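4.2 Changes to the loading bench

Before the Ratis arm came in, kitchen testing at Plondo was done by hand. Two technicians shared a bench, and one trial was a door opened, an item placed on the rack and a line written in the log. Between January and the end of the study the arm ran 3,501 trials, of which 845 were stopped by a member of staff. We had expected the technicians to lose hours. Their hours stayed the same, but the work moved to setting out items, watching and clearing up after stops. Reinaldo Camargo, the longer serving of the two, described his new job as "waiting with my hands ready". Both said they were more tired on a Friday than before, and both missed deciding the order of the work themselves. The countertop oven, with its drop-down door and wire rack, was the task they were asked to watch most closely (Figure 3).

Figure 3. Oven task, with the door down, an aubergine on the rack and the gripper fingers above.
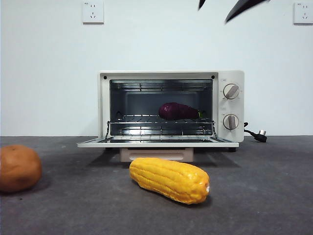 The log also changed hands. Stops are now entered by the shift lead, and the technicians asked for a column of their own in which to give the cause.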